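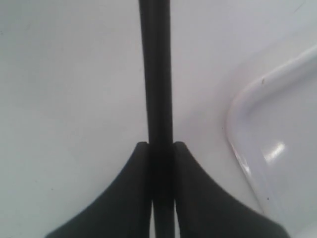

# Cira 작업용 앞치마 (Rusu 공방 제작)

안녕하세요, Rusu입니다. 앞치마 만드는 집이에요. 가방도 조금 만들고 필통도 조금 만들지만, 결국 제일 오래 붙들고 있는 건 앞치마네요.

Cira는 그림 그리는 분들, 판화 하시는 분들, 흙 만지는 분들이 오래 서서 일할 때 입는 앞치마예요. 부엌에서 쓰셔도 말리지는 않겠지만(저희 집 부엌에도 하나 걸려 있어요) 기름때보다는 물감이랑 풀, 잉크 쪽을 생각하고 만들었어요. 처음엔 제가 입으려고 만들었고요. 저는 붓을 쓰다가 무심코 배에다 쓱 닦는 버릇이 있는데, 십 년 넘게 고쳐지질 않아서 그냥 배 부분을 두 겹으로 만들어 버렸습니다!

## 원단 이야기부터

원단은 Hetex에서 받아 와요. 면 캔버스이고 평직이에요. 처음 받으시면 좀 뻣뻣하다고 느끼실 거예요. 저도 첫 롤을 받았을 때 '이걸 사람이 입는다고?' 싶었는데, 세 번쯤 빨고 나니까 어깨선이 몸을 따라 내려오더라고요. 미리 워싱을 해서 보내 달라는 분들이 계셔서 한동안 고민했어요. 그런데 워싱을 돌리면 색이 얼룩덜룩하게 빠지는 롤이 꼭 나와서, 지금은 안 하는 쪽으로 굳혔습니다. 대신 재단하기 전에 스팀으로 수축을 잡아요. 빨고 나서 길이가 손가락 한 마디쯤 줄었다는 얘기를 예전에 들었는데, 스팀을 넣은 뒤로는 그런 연락이 없었어요.

색은 세 가지예요.

- **먹색**: 제일 많이 나가요. 검정에 가깝지만 햇빛 아래서 보면 약간 푸른 기가 있어요.
- **모래색**: 밝아서 얼룩이 그대로 남아요. 그 맛에 입는 분들이 사 가세요.
- **이끼색**: 롤마다 색이 조금씩 달라요. 두 장을 맞춰 입으실 거면 꼭 한 번에 주문해 주세요.

현재 재단 중인 원단 로트는 2535번입니다. 전에 사신 것과 색을 맞춰야 하는 분은 앞치마 안쪽 허리 라벨을 뒤집어 보세요. 작은 글씨로 번호가 찍혀 있어요. 같은 번호면 안심하고 주문하셔도 되고, 다른 번호면 먼저 물어봐 주세요. 자투리 천을 우편으로 보내 드릴 수 있어요. 화면으로 색을 맞추는 건 저는 포기했습니다.

## 무게와 사이즈

M 사이즈 기준으로 466g이에요. 숫자만 보면 감이 잘 안 오실 텐데, 얇은 카페 앞치마를 입던 분이라면 확실히 묵직하다고 하실 거예요. 저는 이 무게가 좋아요. 앞자락이 팔랑거리지 않고 허벅지 위에 딱 내려앉거든요. 앉았다 일어날 때 자락이 말려 올라가는 게 싫어서 밑단에는 천을 한 번 더 접어 넣었어요.

| 사이즈 | 총길이 | 허리 폭 | 추천 키 |
|---|---|---|---|
| S | 82cm | 78cm | 160cm 이하 |
| M | 90cm | 86cm | 160~172cm |
| L | 98cm | 94cm | 172cm 이상 |

키보다는 일하는 자세를 먼저 생각해 주세요. 주로 앉아서 작업하시면 한 치수 작게 가는 편이 편해요. 무릎 밑으로 내려오면 의자 바퀴에 자꾸 밟혀요. 저는 키로만 따지면 M인데 평소에는 S를 입고, 큰 그림 할 때만 M을 꺼내요. 반대로 물레를 돌리시는 분들은 다리를 벌리고 앉으니까 L이 낫다고들 하시고요. 앞자락 가운데가 트인 버전도 주문으로 받습니다(제작 기간은 조금 더 걸려요).

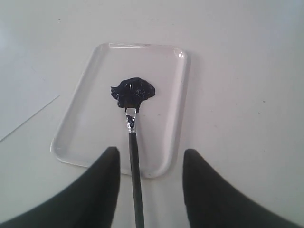 *투명 트레이에 덜어 둔 되직한 검정 물감.*

## 물감이 묻으면요

제일 많이 받는 질문이라 길게 적어 볼게요.

**수채와 과슈**는 그냥 빨면 거의 빠져요. 다만 프탈로 계열 파랑이랑 초록은 끈질깁니다. 모래색에 프탈로 그린을 흘리셨다면, 음, 무늬라고 생각해 주세요.

**아크릴**은 시간 싸움이에요. 마르기 전에 찬물로 안쪽에서 바깥쪽으로 밀어내듯 헹구세요. 비누는 그다음이에요. 순서를 바꾸면 물감이 비누랑 같이 실 사이로 들어가 버려서 고생해요. 완전히 굳은 아크릴은 저도 못 뺍니다. 소독용 알코올로 문지르면 조금 무르게 되기는 하는데, 먹색 원단은 그 자리만 색이 옅어져요. 해 보고 후회했어요. 굳은 조각은 손톱이나 무딘 팔레트 나이프로 살살 긁어 두께만 줄이시는 걸 권해요.

**유화 물감**은 휴지로 먼저 걷어 내고, 붓 세척용 비누를 직접 바른 뒤 미지근한 물로 풀어 주세요. 용제를 적신 앞치마를 바로 건조기에 넣으시면 절대 안 돼요! 바람 통하는 데 널어서 냄새가 다 빠진 뒤에 빠세요. 기름 먹은 천을 뭉쳐 두는 것도 위험하니까 꼭 펼쳐서 널어 주시고요.

**먹과 판화 잉크**는 종류가 워낙 많아서 딱 잘라 말씀을 못 드려요. 밥풀을 으깨서 먹 얼룩에 비비는 옛날 방법은 저도 해 봤는데, 옅어지긴 했지만 사라지지는 않았어요. 밥은 아까웠고요.

세탁기는 괜찮아요. 30도 이하, 뒤집어서, 지퍼 달린 옷이랑은 따로. 건조기는 안 쓰시는 게 좋아요. 가죽 탭이 쪼그라듭니다. 다림질은 덜 말랐을 때 안쪽에서 하시면 금방 펴지는데, 저는 한 번도 제 앞치마를 다려 본 적이 없네요.

## 끈, 단추, 주머니

어깨끈은 등에서 X자로 교차해요. 목에 거는 방식은 반나절만 입어도 뒷목이 뻐근해서 진작에 그만뒀어요. X자 끈의 단점은 처음 입을 때 좀 헷갈린다는 거예요. 머리 위로 뒤집어쓰듯이 한 번에 넣으시면 되는데, 첫날에는 다들 한 팔이 이상한 구멍으로 나와요. 이틀이면 익숙해집니다.

스냅 단추는 Zonska 제품을 써요. 이 단추로 바꾸기까지 오래 걸렸어요. 전에 쓰던 단추는 잘 잠기는데 풀 때 천이 같이 뜯기는 느낌이 있었거든요. 제가 작업대 앞에 앉아서 같은 단추를 1000번 여닫아 봤습니다. 라디오를 켜 놓고 저녁 내내요. 손가락 끝이 얼얼했지만 단추는 멀쩡하길래 그다음 날 바로 주문을 넣었어요. 무슨 공인 시험 같은 건 아니고 그냥 제 손으로 해 본 거니까 그 정도로만 받아들여 주세요.

주머니는 이렇게 나뉘어 있어요.

- 가슴 왼쪽: 연필 두 자루가 들어가는 좁은 칸과 휴대폰 칸
- 배 가운데: 손을 통째로 넣는 넓은 칸(바닥을 둥글게 굴려서 지우개 가루가 모서리에 안 껴요)
- 오른쪽 허벅지: 긴 붓을 꽂는 깊은 칸
- 왼쪽 허리: 수건 고리

긴 붓 칸은 말이 많았던 자리예요. 처음엔 얕게 만들었더니 허리를 숙일 때마다 붓이 우수수 쏟아졌고, 깊게 만들었더니 이번엔 짧은 붓이 빠져서 안 보인다고 하시더라고요. 지금은 칸 중간에 박음선을 하나 넣어서 한쪽은 깊고 한쪽은 얕아요. 젖은 붓은 넣지 마세요. 털이 눌리면 앞치마보다 붓이 먼저 상해요. 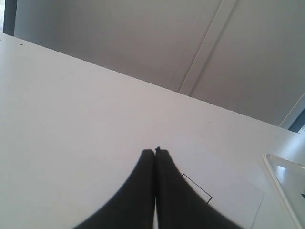
*작업 테이블. 무광의 흰 상판.*

## 샘플이 아홉 벌이었어요

지금의 Cira가 나오기까지 샘플을 9벌 만들었어요. 첫 번째는 너무 길었고 두 번째는 주머니가 너무 많았어요. 주머니가 많으면 좋을 줄 알았는데, 물건을 어디 넣었는지 몰라서 온몸을 더듬게 되더라고요. 네 번째 샘플은 허리끈에 금속 고리를 달았다가 책상 모서리에 부딪칠 때마다 딸깍 소리가 나서 뺐고요. 여섯 번째는 꽤 마음에 들었는데 등판 폭이 좁아서 겨울에 두꺼운 니트 위로는 안 들어갔어요. 지금도 여름에는 여섯 번째를 입어요.

마지막 두 벌은 거의 똑같이 생겼어요. 차이는 어깨끈이 몸판에 붙는 각도뿐이에요. 끈을 조금 더 바깥으로 벌렸더니 팔을 높이 들 때 가슴판이 따라 올라오지 않았어요. 큰 종이를 벽에 붙이고 그리시는 분들은 이 차이를 금방 아실 것 같아요.

실은 폴리에스터 코어사를 써요. 면실로 박으면 예쁘게 낡기는 하는데 힘 받는 자리가 먼저 터져요. 주머니 입구 양 끝이랑 끈이 붙는 자리에는 바택을 쳤고, 가죽 탭은 그 위에 한 번 더 덧댔어요. 가죽은 자연 무늬가 있어서 한 장 한 장 달라요. 흉터 같은 줄이 있어도 불량은 아니에요. 그래도 정 마음에 걸리시면 주문 메모에 "깨끗한 가죽으로"라고 적어 주세요. 골라서 달아 드릴게요.

## 길들이기

새 앞치마는 첫날 꼭 불편해요. 제가 파는 물건이지만 그건 인정할게요. 빨리 길들이고 싶으시면 미지근한 물에 하룻밤 담갔다가, 살짝 짜서 반쯤 말랐을 때 입고 한 시간 정도 돌아다니세요. 청바지 길들이는 거랑 비슷해요. 허리 접히는 자리에 주름이 먼저 잡히면 그다음부터는 훨씬 편해집니다. 섬유유연제는 권하지 않아요. 부드러워지기는 하는데 물기를 덜 먹어서, 손 닦는 맛이 없어져요.

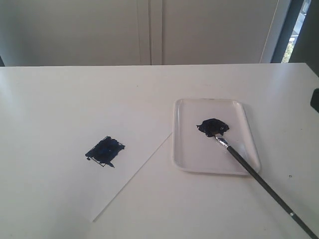
그리고 보관은 그냥 못에 걸어 두시면 돼요. 접어 두면 접힌 선을 따라 색이 먼저 빠지는데, 먹색이 특히 그래요. 등판 안쪽에 거는 고리가 따로 달려 있으니 어깨끈 말고 거기를 걸어 주세요. 끈으로 걸면 한쪽만 늘어나요.

## 주문과 수선

재고가 있는 사이즈는 결제 다음 영업일에 나가고, 없는 사이즈는 제작에 2주 정도 잡아 주세요. 9월에는 개강 주문이 몰려서 조금 더 늦어질 수 있어요. 급하신 분은 결제 전에 문의 게시판에 날짜를 남겨 주시면 되는지 안 되는지부터 답을 드릴게요.

교환은 받으신 뒤 일주일 안에, 빨지 않은 상태로만 가능해요. 입어 보시는 건 당연히 괜찮아요! 팔도 들어 보시고 앉아도 보시고 주머니에 이것저것 넣어 보세요. 물감만 묻히지 말아 주시고요. 길이를 따로 주문하신 건 교환이 어려우니 사이즈표를 한 번 더 봐 주세요.

수선은 계속 받습니다. 단추가 빠지거나 바택이 풀린 건 왕복 택배비만 내 주시면 무료로 고쳐 드려요. 주머니가 찢어진 건 비슷한 천을 대고 기워 드리는데, 같은 로트가 남아 있지 않으면 색이 튈 수 있어요. 일부러 다른 색으로 기워 달라는 분도 꽤 계세요. 모래색 몸판에 이끼색 조각을 댄 게 참 예뻤어요. 보내시기 전에 한 번만 빨아서 보내 주세요. 흙이 묻은 채로 오면 재봉틀 바늘이 부러져요.

## 구성품

- Cira 앞치마 1벌
- 여분 스냅 단추 한 쌍(Zonska)
- 같은 원단 자투리로 만든 손걸레 한 장
- 세탁 안내 카드

손걸레는 색을 고르실 수 없어요. 그날 재단대에 남은 천으로 만들거든요. 가죽 탭에 이니셜을 찍고 싶으신 분은 영문 대문자 세 글자까지 주문 메모에 적어 주세요. 각인이 들어간 앞치마는 하루 늦게 출발합니다.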